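Intro to Household Textiles, session 2 handout
Cotton, linen, wool: what they do and why it matters when you buy

Notes typed up fast, slides to follow. Corrections to me before the January session please.

1. Fibre, yarn, cloth

Three different things, keep them apart in your written work. Fibre = the raw stuff. Yarn = fibre twisted together. Cloth = yarn woven or knitted (or fibre matted, see felt, session 4).

Staple = short fibre. Filament = long continuous one. Cotton is staple. Silk is filament, nearly all the polyesters can be either. Longer staple gives smoother yarn, fewer loose ends, less pilling. Short staple cheaper and fuzzier.

Twist: more twist, stronger and harder yarn, up to a point. Past that point it kinks and weakens. Towels low twist, sewing thread high twist.

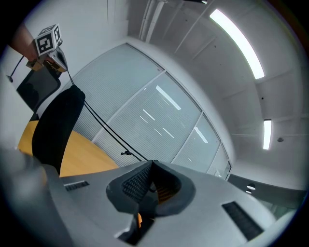
Direction of twist is called S or Z. Look at the middle stroke of the letter and match it to the slope of the yarn. Most bought yarn is Z. Denim can be either and it changes how the surface looks. You don't need to know more than that for the test.

2. Weaves

Plain weave: over one, under one. Muslin, poplin, canvas. Stable, creases easily, wears evenly.

Twill: over two under one, or over two under two, stepped along each row so you get a diagonal. Denim, gabardine, chino. Drapes better than plain, hides dirt better, frays more at a cut edge.

Satin: long floats, few crossing points. Shiny. Snags on everything. Sateen is the cotton verison.

Warp runs the length of the loom, weft goes across. Warp is under tension so normally the stronger yarn goes there. Cut a strip each way from your Wenlow sample card and pull them, you will feel the diference straight away.

3. Weight

Given in grams per square metre, gsm. Rough idea only:
90 gsm, light lining or a summer blouse
210 gsm, heavy shirt, light trousers
Above that we are into canvas and upholstery, session 5.

Weight is not the same as thickness. A brushed cotton can be thick and light. A tight poplin is thin and can weigh more than you think. Weigh it, don't guess. The scales in the Ilton room read in grams, press tare first.

4. Shrinkage

Two kinds. Relaxation shrinkage: cloth was stretched in the mill, first wash lets it go back. Mostly over after one or two washes. Felting shrinkage: wool only (and other animal hair), scales on the fibre lock together with heat, damp and rubbing. Doesn't undo.

The Nallico cotton we tested came out of the wash at almost 55 cm, cut at 60. Work out the percentage yourselves and show your steps. Wash before cutting, always, and wash it the way the finished thing will be washed. Pre-washing cool and then boiling the shirt is no good to anyone. 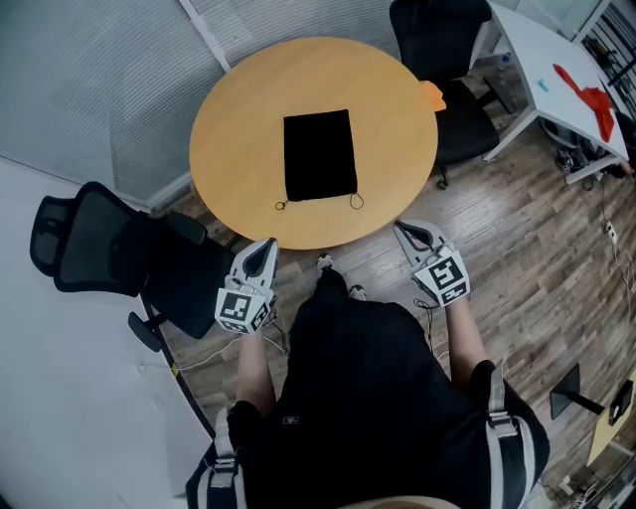

Bình Bùi wrote in after last year's notes to say that pre-washing had been oversold. For curtains, cushions, anything that will be wiped or dry cleaned, the mill finish is half of what you paid for and one wash takes it off. Better to leave the cloth alone and allow extra in the hem.

Fair point. Hem allowance then, for curtains. Still pre-wash for clothes and bedding.

5. For next time

Read the Liang chapter on finishes, skip the dye section.
Bring one garment with its care label still in. Write down the fibre content, your guess at the weave and whether you think it was twill or plain before you look with the glass.
Sample cards back in the tray, wool ones kept seperate.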